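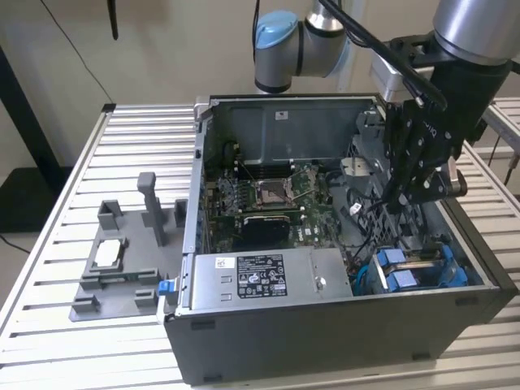
The Dell Is Coming Along

2006-02-02

So I have spent three evenings in a row with my head inside a Dell tower and I could not be happier! I picked it up at Howells in October, from the back shelf where they put the office machines that companies get rid of, and it sat in the hall closet all through the holidays while I pretended I had other things to do. Well, no more. It's on its side with the panel off and it is the best puzzle I've had all winter.

The first thing I love is the blue. Everything you're meant to grab is blue. The drive carriers have these rounded light blue handles, there's a blue latch at the end of the power supply, blue brackets on the drive cage, and once you catch on to that you can pretty much leave the manual shut. My old beige box (rest in peace) had no colors at all and one sharp edge for every finger I own. This one I've worked on for three nights without a single Band-Aid.

The processor is out for now, so the socket is just sitting there with its metal frame and that skinny little lever. I have a thing about those levers. You push down and it feels like too much, way too much, and your stomach goes a bit funny, and then it hooks under and everything is fine. The replacement chip is coming from Plakero and they say Tuesday, which with them could mean Friday. I've ordered a tube of thermal paste too, having found that mine had turned into something like old toothpaste.

Memory is next. I found a matched pair at the Kurkell swap meet and the guy wanted 18 dollars for it, and I didn't even try to haggle. I still need to read up on which slots to fill first. If you have one of these and remember, please leave a comment and save me the evening.

Then cables. Oh, the cables! There are black ones looping all along the side and I would love to get them tidier than I found them. I bought a bag of 200 zip ties last year, used maybe six, and then of course cut four of those off again. This time I'm going to lay everything out first with twist ties from the bread drawer and only zip it when I'm sure. My other rule is one screw, one spot in the muffin tin, and the tin does not leave the room — I learned that one with the beige box, when somebody in this house wanted muffins.

What's it all for? Music, mostly. I've ripped 164 CDs so far and they're spread over two old drives that make noises I don't care for. With room for two drives in the cage I can keep a copy of everything on the second one and finally stop worrying. I've already picked a name for it, too. It's going to be called Standby, as that's what it will be doing most of its life, over in the corner next to the stereo, waiting for me to want some Motown.

Still to do before the weekend: blow the dust out of the heatsink, find my good Phillips screwdriver, clear a shelf by the stereo and measure it first for once. More when the chip gets here!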